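Cahier d'atelier – évaluation du kit Trulen (préhenseur à main, loué chez Prenia)
2022-05-18, rédigé par Melaniia Levchenko, relu par Taras Polishchuk
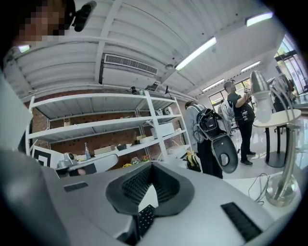
Suite de l'entrée précédente, où j'en étais restée au montage des patins. Le kit est complet par rapport au bon de livraison, à l'exception de la clé dynamométrique annoncée dans la notice et absente de la mallette. Prenia a été prévenu par courriel. En attendant, serrage à la clé de l'atelier, au couple donné page 7 de la notice.

Objet de l'évaluation, pour ceux qui prennent le cahier en cours : décider avant la fin du mois d'essai si on garde le Trulen en location longue, si on l'achète, ou si on retourne au préhenseur Clirkby dont on connaît les défauts. Les critères sont ceux de la fiche de Taras : tenue de l'objet, répétabilité de l'ouverture, qualité des trajectoires enregistrées, fatigue de l'opérateur, temps de remise en service après un incident. Le prix vient après.

1. Patins

Les patins texturés à picots sont ceux d'origine, côté V. Vérification du collage à l'ongle sur tout le pourtour : rien ne bouge. Sur le lot reçu en démonstration l'hiver dernier, un coin se relevait au bout de quelques séances ; Prenia dit avoir changé d'adhésif depuis. À surveiller, je ne conclus rien pour l'instant.

Essais de tenue sur nos objets habituels :
– tube carton, vide : tenu, pas de rotation.
– tube carton, lesté : tenu, légère rotation à l'accélération. Acceptable.
– gobelet souple : se déforme avant de glisser. Même comportement que le Clirkby.
– tournevis, pris par le manche : bon.
– tournevis, pris par la lame : glisse dans le fond du V et se réaligne tout seul, ce qui fausse l'orientation de départ. Gênant pour les tâches d'insertion.
– équerre plate : mauvais. Le V n'est pas fait pour ça, et la notice le dit. Prenia propose des mors plats en option, hors location.

Taras pense qu'une cale imprimée dans le fond du V réglerait la question du tournevis. Je préfère ne pas modifier du matériel loué tant que Prenia n'a pas répondu par écrit. Question posée dans le même courriel que la clé.

2. Ouverture et fermeture

Course de la gâchette régulière, un peu dure sur le dernier tiers. Mesure de l'ouverture au pied à coulisse après chaque cycle, série de 13 cycles, même opérateur, même appui. L'écart reste sous la tolérance de la fiche pour toute la série sauf le premier cycle. J'ai refait la série en ignorant volontairement la mise en route : même chose, le premier cycle est toujours plus ouvert que les suivants. Il y a sans doute un rattrapage de jeu au premier effort.

Consigne provisoire : un cycle complet à vide avant tout enregistrement, ouverture maximale puis fermeture franche, et seulement ensuite le top de synchronisation. À reporter sur la fiche plastifiée.

Le retour d'effort annoncé dans la brochure est un simple ressort. Je le note parce que la question reviendra en réunion : il n'y a aucune mesure de force sur cette version. La version qui en a une n'est pas encore au catalogue de location, Prenia parle de novembre.

3. Enregistrement

Première séquence lancée avec le réglage d'usine. Le logiciel livré découpe en fichiers courts, ce qui est pratique pour la relecture mais pénible à l'import : notre script attend un seul fichier par prise. J'ai écrit une étape de recollage, déposée dans le dossier commun sous le nom recolle_trulen. Elle vérifie que les horodatages se suivent et s'arrête au premier trou au lieu de boucher.

Premier essai : arrêt à l'image 2043. Trou réel, pas une erreur du script, vérifié à la main dans le journal. Cause probable : connecteur mal verrouillé côté poignée. Le verrou demande un quart de tour de plus que ce que le bruit laisse croire. Après reprise du connecteur, deuxième essai complet, 3199 images, aucun trou, dérive d'horloge dans la tolérance.

Troisième essai identique au deuxième, avec mouvements brusques et passage de la poignée d'une main à l'autre. Pas de perte. Le connecteur verrouillé tient donc bien, mais un détrompeur ou un repère de peinture ne serait pas du luxe. J'ai mis un trait de feutre sur du ruban, ça s'enlève.

Calibration : mire posée droite, lumière de plafond seule, puis avec la lumière du jour. La procédure automatique converge dans les deux cas. L'erreur résiduelle est plus forte en lumière mixte, sans sortir de la limite donnée par la notice. La notice ne dit rien des reflets au sol. Sur les séquences où la poignée pointe vers le bas, le suivi hésite par moments ; je n'ai pas encore de chiffre propre, il faut refaire la même trajectoire avec et sans tapis mat.

4. Prise en main

Séance longue faite par Taras, pauses notées. Remarques dans l'ordre où il les a données :
– masse correcte, mais portée trop en avant du poignet. La gêne vient à l'avant-bras, pas à la main.
– coque agréable, sans arête. Rien à redire.
– câble qui tire vers le bas quand le bras est levé. Prévoir un point d'attache à l'épaule.
– bouton de marquage trop proche de la gâchette, deux marquages involontaires dans la séance.

Pour les marquages involontaires, le logiciel permet d'imposer un appui long. Réglage fait. Contrepartie : le marqueur tombe en retard sur l'événement. Pour nos tâches ce retard est constant et peut se corriger au traitement, mais il faut que tout le monde travaille avec le même réglage, sinon les séances ne sont plus comparables. Valeur inscrite dans le fichier de configuration commun, ne pas la changer localement.

Pour la répartition de la masse, Nazarenko vend un contrepoids qui se fixe à l'arrière de la poignée. Compatible sur le papier. Demande de prêt envoyée. S'ils refusent le prêt, je propose qu'on s'en passe pour l'évaluation, on ne va pas acheter un accessoire pour un appareil qu'on rendra peut-être.

5. Incidents et remise en service

Coupure volontaire de l'alimentation en cours de prise : le fichier en cours est perdu, les précédents sont intacts. C'est l'avantage du découpage court, je retire une partie de ce que j'ai écrit plus haut. Redémarrage sans intervention, mais la calibration n'est pas conservée. Il faut la refaire entièrement. Le Clirkby la garde. C'est pour moi le point faible le plus sérieux de la journée, parce qu'une calibration oubliée ne se voit pas à l'écran : le logiciel reprend avec des valeurs par défaut et affiche le même voyant vert.

Demande à Prenia : existe-t-il un moyen de sauvegarder et recharger la calibration ? Le menu contient une entrée « profil » grisée. Si elle s'active par licence, il faut connaître le coût avant de comparer les offres.

Contournement d'ici là : le script d'import compare la calibration lue dans l'en-tête aux valeurs d'usine et refuse le fichier en cas d'égalité. Testé sur une prise fautive, refus correct.

6. Contrat

Relu les conditions de location. L'échange standard est inclus, le port retour est à notre charge. Les patins sont considérés comme consommables et facturés à la paire. Aucune clause sur les mises à jour du logiciel, ni pour ni contre. Taras veut une ligne écrite là-dessus avant toute signature longue, je suis du même avis. L'assistance répond vite et répond à la question posée, il faut le leur reconnaître.

Achat : le devis reçu ne distingue pas la poignée du logiciel. Demandé un devis séparé, nos scripts couvrent déjà l'essentiel du traitement et on n'a pas besoin du module d'analyse.

7. Avis provisoire

Mécanique bonne, enregistrement bon une fois le connecteur compris, logiciel moyen. Pas de motif de retour anticipé. Pas assez d'éléments pour recommander l'achat. Taras est plus favorable que moi, il trouve que la qualité des trajectoires compense la calibration perdue ; je veux voir les séquences vers le bas avant de trancher.

À faire
– série avec et sans tapis mat, même trajectoire, poignée vers le bas (Melaniia)
– point d'attache du câble à l'épaule, version ruban puis version imprimée (Taras)
– fiche plastifiée : cycle à vide, quart de tour du connecteur, calibration après toute coupure
– relancer Prenia si pas de réponse sur la clé, la cale, le profil et le devis
– contrôle du collage des patins en fin de prochaine séance, noter le résultat même s'il n'y a rien

Note de Taras, ajoutée à la relecture : pour l'équerre, essayer quand même la prise sur chant, les deux ailes dans le V. Je l'ai fait rapidement et ça tenait. À refaire avec mesure.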